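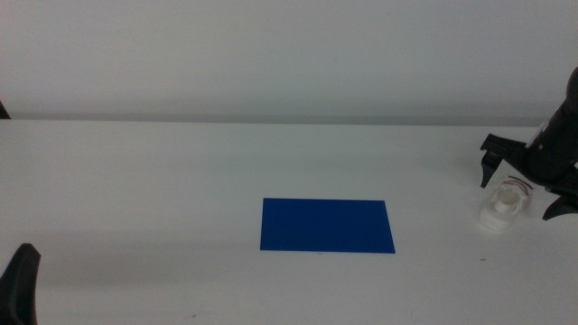

A robot hand, a little white thing and a flat blue sheet. Class is in session.

How do you teach a robot?

You can't just tell it. Say "put the cap on the blue sheet" and a robot arm sits there. It doesn't know what a cap is. Doesn't know what "on" is either!

So people show it. Two main ways.

Way one - by hand. You grab the arm and move it yourself, like when a grown-up holds your hand to help you write a letter. The arm goes floppy so you can push it around. Inside each joint (joints are the bendy parts, like your elbow) a sensor keeps track of how far it bent. The robot saves all of that.

Way two - remote control. You don't touch the robot at all. You move a controller, or a smaller copy of the arm, and the real arm copies you. Move left, it moves left. Squeeze, and the fingers squeeze. Cameras record at the same time, so the robot gets the moves AND what everything looked like.

Remote control is harder than it sounds. You can't feel the thing you're picking up. Small light things are the worst, they tip over or shoot out sideways.

Is one time enough?

Nope. Philomena Odoi teaches robots at a workshop called Fimen, and for one easy job she did 51 tries. Pick up, move over, let go. Again. Again. She threw out 4 of them becuase she dropped the thing on the floor. Her arm got tired, the robot's didn't.

And she kept changing stuff. Cap a bit to the left. Cap a bit closer. If it's always in the exact same spot, the robot only learns that spot. Move it over a little and the fingers close on nothing.

Then what?

A computer program looks at all the tries and hunts for what they have in common. That's the learning part. After that the robot has a go alone, no one steering. It might miss. Then you show it some more.

Try it at home

You need a friend, a blindfold, a bottle cap and a sheet of paper. Friend wears the blindfold and is the robot. You hold their wrist and guide thier hand to the cap, then over to the paper. Do it three times. Now let go and see if they can do it alone. Then move the cap and try agian.

New words
Gripper - a robot's hand
Demonstration - one try that you show the robot
Joint - a bendy part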